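Wannasri Round Mesh Laundry Basket, Gray

Item no. 366. Sold by Vasora Home Supply. Listing text revised April 26, 2018.

Overview

The Wannasri is an open-top round basket for sorting and carrying household laundry. The wall is a single band of gray polyester mesh, held in shape by a coiled wire at the top and a second coil at the bottom. The basket has no lid and no inner liner. Air passes through the wall on all sides, so damp towels can stand in it overnight before a wash.

It ships flat. When the strap is released, the basket opens by itself. Keep it away from the face while opening – the coil has some force behind it.

Specifications

Shape: round, open top
Color: gray
Wall: polyester mesh
Rim and base: coiled steel wire in a sewn sleeve
Weight empty: 800 g
Maximum wash temperature of mesh: 30 °C
Maximum load: 15 kg
Handles: two, webbing, sewn to the rim sleeve
Packed: flat, one per sleeve, strap included

Use

Place the basket on a level floor with clear space on the side you load from. Long items such as sheets may be draped over the rim while sorting, but should be folded in before the basket is lifted. A load hanging to one side pulls the rim out of round.

For sorting by color, use one basket per group. The Pudetitz divider fits the square model only and can't be used with this basket.
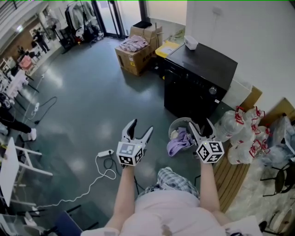

Can the basket be used to store clean clothes between washes?
Clean, fully dry clothes can be kept in it, but the mesh doesn't keep out dust. For longer storage use the Plillovmont covered bin.

Care

Wipe the wall with a damp cloth. For a full wash, use cold or lukewarm water and a mild detergent, by hand. Do not machine wash or tumble dry. Do not iron the sleeve. Let the basket dry open before folding it flat, and check that the strap is dry as well.

A bent rim coil can usually be worked back by hand. A coil that has come through its sleeve should not be used, and the basket should be replaced.

Ordering

Single units and cartons are available. Spare straps are sold separately. Spare handles are not stocked.

Trade orders and returns: Waraporn Luangrath, Vasora Home Supply. Quote the item number and the carton label with any return.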